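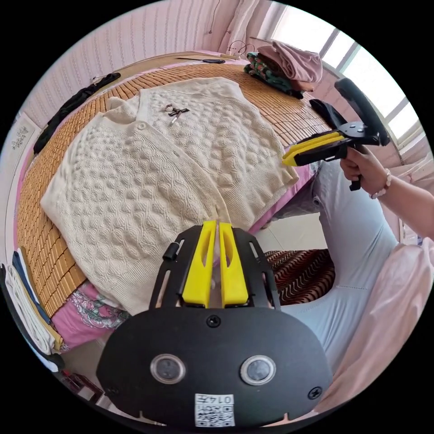

Does a "compostable" mailer bag break down in a backyard compost pile?
Most of the ones we tested did not, and the wording on the bag was a poor guide to which ones would.

FOR IMMEDIATE RELEASE

JAVTHORPE TESTS COMPOSTABLE SHIPPING BAGS AND WILL STOP USING THE WORD ON ITS OWN PACKAGING

DAHLGREN — Javthorpe, a mail-order seller of secondhand and overstock knitwear, today released the results of a home composting trial of shipping bags sold to small clothing sellers as compostable. The company buried bags from 8 suppliers in working backyard piles and left them there for 18 weeks. Bags from three of the suppliers came out as scraps too small to pick up. The rest were still recognizable as bags, and a few could have been used to mail a sweater.

Javthorpe has shipped in compostable bags for most of its life as a business and has said so on its website, its packing slips and the bags themselves. It no longer thinks it had good grounds for doing so.

"We paid extra for these bags and told our customers they could go in the compost," the company said in a statement. "We had never put one in the compost. We read the supplier's page and copied it onto ours."

How the trial was run

A total of 124 bags went into piles kept by customers and staff in and near Dahlgren. Each household got the same short set of instructions: cut off the adhesive strip, fold the bag once, bury it in the middle of the pile, and treat the pile as usual. Some people turn their compost every weekend. Others toss in coffee grounds and forget about it. The company wanted both kinds, since both kinds buy sweaters.

The bags went in during April. At the end of the trial each household dug out what was left, shook off the dirt and mailed it back. Javthorpe sorted the returns by supplier and by condition.

The adhesive strips were left out of the trial entirely. Only one of the suppliers could say what its strip was made of.

This was not a laboratory study. Backyard piles differ in heat, moisture and size, and Javthorpe did not measure any of those. A pile that runs hot might have done better. The company's view is that a claim printed on a bag going to ordinary homes ought to hold up in ordinary piles, and that a seller who means "in an industrial facility" should print that in letters the same size as the rest.

What the labels said

Nearly every bag in the trial carried a leaf, a green circle or both. Several said "returns to the earth." One said "plant based," which describes where some of the material came from and says nothing about where it will end up. The industrial facility wording, where it appeared, was usually on the back near the seam.

Javthorpe asked its own town about industrial composting. The local yard waste program does not take bags of any kind, compostable or otherwise, and pulls them out as trash when it finds them. Customers elsewhere may have better luck and should ask before filling the green bin.

The best performer was a thin unprinted bag from Clilus. It also tore in transit more often than anything else the company has shipped in, and Javthorpe dropped it last year for that reason. The company is not recommending it for anything heavier than a scarf.

What changes now

Starting in October, Javthorpe will ship in plain paper mailers. It will make no compost claim about them. Paper is heavier, costs a little more to send and does worse in the rain, and the company expects to hear about all of this. Orders of more than one heavy sweater will go out in reused boxes when boxes are on hand.

The remaining stock of compostable bags will be used up, with a sticker over the printed claim. Throwing away roughly half a pallet of new bags to make a point about waste did not appeal to anyone at the company.

Javthorpe is also dropping the line "earth friendly shipping" from its checkout page. A sweater sent across the country in a truck is a sweater sent across the country in a truck, whatever it is wrapped in.

The company considered joining the Vornis packaging pledge, which lets members display a badge. It decided against it after finding that members report on their own progress and that no one checks the reports. Javthorpe would look at it again if that changes.

Customers who still have a Javthorpe bag at home are asked to use it again if they can. It can hold off-season knits on a closet shelf, or carry a return. After that, for most people, it belongs in the trash.

The full results by supplier, including the households' own notes, can be requested from the company by email and will be posted on its website in November. Suppliers were sent their results ahead of this release. Two replied, and their replies will be posted in full.

About Javthorpe

Javthorpe sells secondhand and overstock cardigans, pullovers and scarves by mail from Dahlgren.

Media contact: Javthorpe press desk, weekdays until 4 p.m.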